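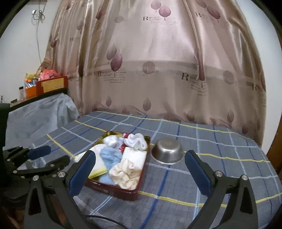 Home Diary Skin & Hair Recipes Older entries Contact

Jun 25, 2018

Day 52 without proper shampoo. I said I would write something at the halfway point and missed it by two days, because I had set myself 100 days and fifty came and went while I was at my sister's in Skundcombe with no computer.

My hair is fine. I washed it this morning with the rye flour paste, three spoonfuls in a mug of warm water, left to stand while I had breakfast. I sieve the flour now. The first few weeks I didn't, and I was combing bits of bran out until the evening. It takes longer to rinse than shampoo does and the plughole needs a wipe afterwards. The roots are less greasy on the third day than they were in spring. The ends are as dry as they ever were, so I put a little almond oil on them before bed, two drops, rubbed between the palms first. Four drops was too much and I had to wash it all again.

The vinegar rinse I have dropped. I was using one spoon of cider vinegar to a jug of water and it did make the hair shiny, but my scalp itched behind the ears, and when I stopped the itching stopped. I may try it weaker in August when I have some time off. Several people have written to say I should use lemon. I tried lemon two summers ago and it was sticky.

Skin not so good. There is a dry patch on my chin the size of a thumbnail and it has been there since the hot weather started. I have been putting the Baláž balm on it, the one in the flat pot, morning and night. It smells of beeswax and something like hay. It sits on top of the skin for a long time and I can't wear it under anything. Yesterday I left it off in the morning and used plain oat water, and by lunch the patch was tight again, so I went back to the balm. 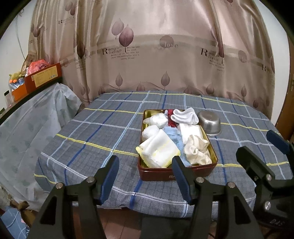

I went into Fleltness after work to see if they had the larger pot. They didn't. The girl looked it up and said it was on order. She gave me two sachets of a cleansing milk to try, and I will try one tonight, on the neck first. I paid for a bar of the unscented soap and a new wooden comb, as the old one has lost a tooth near the end and it catches.

Domingo Cabral rang about the talk in Gakosstead. He wants me to do half an hour on washing hair without shampoo and wants a handout people can take home. I said yes to the talk. I am less sure about the handout. What works in my water may not work in theirs, and ours is very soft. My sister's is hard, and when I used the rye paste there it left a film that I could feel with my fingers. I had to rinse three times and finish with a jug of boiled water that had been left to cool. I ought to put that on the handout if I do one.

He also asked how many people read this diary. I looked and it says 3053 visits for the month, which was more than I thought. Most of them go to the old page on chilblains.

A few answers to things people have asked, so I don't have to write them all out separately. Rye flour, the fine kind, not wheat, which goes to glue. Yes, I still use a conditioner if I have been swimming, a small amount on the ends. No, my hair doesn't smell of anything much. My sister said it smelled of toast, but only while it was wet. I wash every third day, and every second day if I have been near a bonfire or frying. I haven't coloured my hair since before any of this, so I can't say what the paste does to dye.

Costs so far: two bags of flour, one bottle of almond oil, one comb. I haven't finished the second bag. I used to get through a bottle of shampoo every five weeks or so.

Slept badly, too warm with the window shut and too noisy with it open. Eyes puffy first thing. Cold spoons from the fridge for a few minutes, then cold tea on cotton wool, and they went down by the time I left. I drank more water than usual and cut out the second coffee.

Tomorrow: sieve more flour and fill the jar, wash the hairbrushes in soda, ring Domingo back about the date. Look for the other tweezers. Chin patch, balm twice, and if it is no better by the end of the week I will ask at the chemist.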